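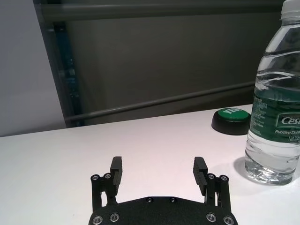

The gripper open over the table at the Plekari workshop, with a water bottle and the YES button.

I got to the Plekari shared workshop a little after seven and the builder I'd come to meet was already at the bench, sleeves up, muttering at a laptop. The arm is a home project that outgrew the home. It started on a kitchen counter in January and moved here when the family wanted the counter back (fair enough!).

I asked what the thing is for. "Bottles," was the answer. "Pick up a bottle, put it down somewhere else, don't crush it. I thought that would be a weekend." We both laughed, though one of us a bit less.

The arm goes by Assefa, the name of the street where the first version was put together. The control software is called Pritedon and has been rewritten from scratch twice. "The first one I was proud of. The second one worked. This one I can read when I come back to it a month later."

Money came up, as it does in every garage I visit. The budget was $200. The spreadsheet now says $2,000, and that leaves out the first gripper, which went in a drawer. "It had one moving finger. I kept chasing things across the table with it." The new one has two fingers on parallel linkages, so the pads stay facing each other as they close, and I was told the ridges on the pads took longer to get right than the motors did.

What about a full bottle compared with an empty one? "Oh, totally different animal. Empty ones cave in. Full ones slide down between the pads, and you stand there watching it go." The best run so far is 34 good picks out of 70, logged in a notebook with a lot of crossing out in it.

I had to ask about the green YES button too. It's meant to be the go signal, but wiring it in is still on the list. "I don't want to type a command every time. I want to hit something."

Next up is a wrist that turns farther, then a trip to the Diromari open bench night if the cables behave. I asked if there was a date for that. "Ask me when I've fixed the cables."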